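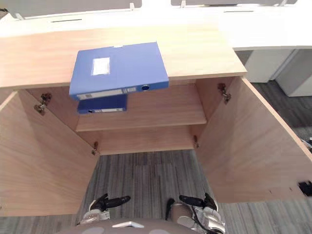

Ticket : armoire basse, bureau Ilville
Objet : la porte de gauche ne veut plus se fermer
Ouvert par : Virgil Toma
Priorité demandée : haute
Priorité accordée : basse
Temps de lecture : 2 min

Description du problème

Bonjour les services généraux. L'armoire basse en décor bois, celle qui est devant les bureaux blancs, ferme mal depuis lundi. La porte de droite va très bien, merci pour elle. Celle de gauche revient vers moi avec une lenteur qui force le respect et s'arrête où elle veut. J'y range deux boîtes de classement bleues, une grande et une petite, c'est-à-dire toute la mémoire du dossier Benard. J'ai poussé fort, sans résultat, et poussé plus fort, avec un bruit.

Premier échange

Support : Merci de ne plus pousser plus fort. La grande boîte est-elle sur la tablette du milieu ?
V. Toma : Oui, où voulez-vous qu'elle soit ?
Support : En profondeur ou en largeur ?
V. Toma : Dans le sens où elle rentre.
Support : Elle rentre entièrement ?
V. Toma : Presque.

Nous conservons ce « presque » au dossier.

Essais effectués

Essai 1. Les deux portes grandes ouvertes, la grande boîte sortie et posée sur le dessus, la petite laissée à gauche sur la tablette. Porte de gauche refermée à la main : elle va au bout, sans frotter. Avec la petite boîte seule, donc, pas de défaut.

Essai 2. Grande boîte remise comme le demandeur la met d'habitude, étiquette de tranche vers soi. Elle dépasse de la tablette de 6 mm. La porte bute dessus et repart. Le demandeur fait observer que 6 mm, ce n'est rien. La porte est d'un autre avis.

Essai 3. Grande boîte dans le compartiment du bas. Elle y tient largement et les deux portes se ferment. Le demandeur trouve que c'est bas. Nous avons consigné la remarque.

Essai 4. Charnières de gauche : vis du haut desserrée d'un demi-tour, peut-être de naissance, peut-être à cause de l'épisode du bruit. Resserrée. La porte garde tout de même une tendance à s'entrouvrir quand on ne la pousse pas jusqu'au bout.

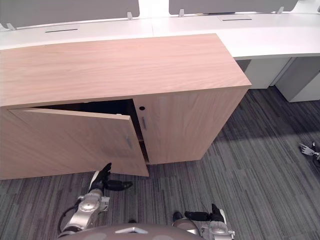

Porte de gauche entrouverte, porte de droite fermée, côté serrure.

Question annexe du demandeur : peut-on fermer à clé ? Il y a bien une serrure ronde sur la porte de droite. La clé, en revanche, figure à l'inventaire de novembre sous la mention « chez Ardeleanu », ce qui peut désigner le collègue, le bureau du même nom ou le tiroir de l'ancien bureau du même nom. Ticket séparé, bon courage à celui qui le prendra.

Deuxième question annexe : peut-on commander une armoire plus profonde ? Nindmont en propose une, comptez quelque 200 euros hors livraison. La demande a été transmise à la comptabilité, qui a répondu en nous renvoyant l'essai 3.

Résolution

Grande boîte en bas, petite boîte sur la tablette, vis resserrée. Accompagner la porte de gauche jusqu'à la butée. Ne rien laisser dépasser du dessus, un dossier en équilibre finit toujours sur la moquette et c'est nous qu'on appelle ensuite.

Clos le 7 mai. Oui, un samedi. Rouvert le lundi par V. Toma, motif : « il faut se baisser ». Clos de nouveau, motif : « oui ».

Tickets récents
- Clé d'armoire, localisation inconnue (Ardeleanu ?)
- Fauteuil qui descend tout seul pendant les réunions
- Dossier Benard : demande de troisième boîte
- Store bloqué à mi-hauteur, côté parking
- Ilville : le badge ouvre le local vélos mais pas la porte d'entrée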